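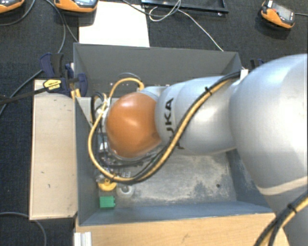
Bin Picking Project: Report on the Second Term

Hullgate Technical College, Automation Year 2

1. Task

Our group had to make a robot arm take small mixed parts out of a deep bin and put them on a tray. The parts differ in shape and colour, and they can lie anywhere on the bin floor. The arm is a KUKA. We named our control program Janby, after the street the workshop is on.

2. Setting up

The bin is clamped to the bench so that it stays put if the arm touches it. In the first term it was held on one side only and crept a little further each day, which spoiled our positions. A clamp on both sides solved this.

The cables to the gripper took longer than planned. They run along the outside of the arm and need enough slack for the wrist to turn, but a loop that is too big catches on the bin wall. We re-tied them three times.

3. Tests

We ran 904 picks in total, in sets of 100 with a short set at the end. A pick counted only if the part reached the tray. In the first set 58 picks counted. Most of the misses were parts lying close to a wall or in a corner. The gripper has to come down at an angle there, and the program stopped the arm early to avoid a collision.

We then added a push move. If a part is too near the wall, the arm first nudges it towards the middle and looks again. This helped with blocks but less with rings, which lie flat and tend to slide back - we still lose time on those.

4. Problems left

The push move makes a slow pick slower. One ring took 45 seconds. Worn patches on the bin floor are sometimes read as parts, mostly in the afternoon when the light from the Clitbridge Road side is low. A new floor sheet has been ordered from Pretorius but has not come yet.

5. Next term

Fit the new sheet, repeat the first set with the same parts, and try softer finger tips for the rings.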